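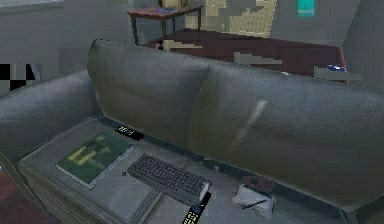

The apology that came with a coupon

I get sent a lot of corporate apologies. Readers know I used to write them for a living, and I think some of you enjoy watching me twitch. The one that landed in my inbox this week came from Derkach, the furniture chain, and it managed to annoy me before I'd reached the end of the first paragraph.

Quick background, for those who haven't been following along. A customer named Rohani Kwok went to the Derkach store in Plarkenthorpe to pick up an order she'd paid for online. The clerk at the pickup desk asked for her ID. Fine. Then he asked for a second ID. Then he asked for the credit card, and when she handed that over, he called a supervisor to "verify" her. While she waited, she says, two other customers picked up their orders by reading a number off their phones. She is Asian American. They were both white. When she got her pickup slip, the notes line said "speaks ok English, watch."

Ms. Kwok teaches high school English. She was born in Idley.

She posted the slip. You can guess the next part.

It took Derkach 11 hours to respond, and I'd love to know what they did with the time, given what they came up with. The statement says the company "regrets that a recent guest interaction may have been perceived as falling short of our welcoming values." It says the note was "an internal shorthand that was taken out of context." It goes on to say that Derkach "has zero tolerance for discrimination of any kind." And then, at the bottom, it offers Ms. Kwok 40 percent off her next purchase.

Let's take these in order.

"May have been perceived." I have written that phrase. I'm not proud of it. You use it when the lawyers won't let you say that something happened, and I understand why lawyers like it, but there's a printed slip of paper here. Nobody needs to perceive anything. The words are typed on it, next to the store's own logo.

"Internal shorthand." Shorthand for what? If a company tells me a phrase has a hidden, harmless meaning, I'd like to hear the meaning. They didn't give one. I've tried for a couple of days to come up with a version of "speaks ok English, watch" that has to do with, say, loading a bookcase into a hatchback, and I can't do it.

Zero tolerance. I'm always suspicious of this one. If you have zero tolerance, there should be something you did. The statement doesn't say whether the clerk still works there, whether the supervisor saw the note, or whether anybody looked at notes on other people's orders. That last one is what I'd ask first. A person who types that on a slip without thinking has probably typed things like it before, and a notes field is searchable. It would take someone at headquarters an afternoon.

And the discount. To get the 40 percent she has to go back and shop there again! I read that line to my husband and he thought I was making it up.

Now, I did hear from a reader, Zakhar Sirko, who managed a store for a different chain and thinks I'm too hard on these people. His point is that the statement gets drafted by somebody who has never met the clerk and doesn't have the facts yet, and that silence would get them beaten up worse. I'll give him half of that. You often don't have the facts on day one. So say so. "We've seen the slip. It's ours. We're finding out how it happened and we'll tell you what we learn." That's 4 short sentences, or near enough, and a lawyer could live with every one of them.

What I don't buy is the idea that this was a rush job. A rush job is sloppy. This thing was polished. Somebody went over it and took out every word that could be mistaken for an admission, and then somebody else added a coupon.

Derkach has also announced "refresher training" for all employees, run by an outside outfit called Umemska. I looked at the Umemska website. The course is a video with a quiz at the end, and you can retake the quiz until you pass. Maybe it's a great video. I've sat through a lot of these and I'm not betting on it. The last company I worked for bought something similar in October, and by the holidays we were drafting another statement.

I emailed the Derkach press office with three questions: Is the slip genuine, what does the shorthand mean, and has anyone checked the other orders? So far I have an auto-reply thanking me for being part of the Derkach family. I'll update this post if a person writes back.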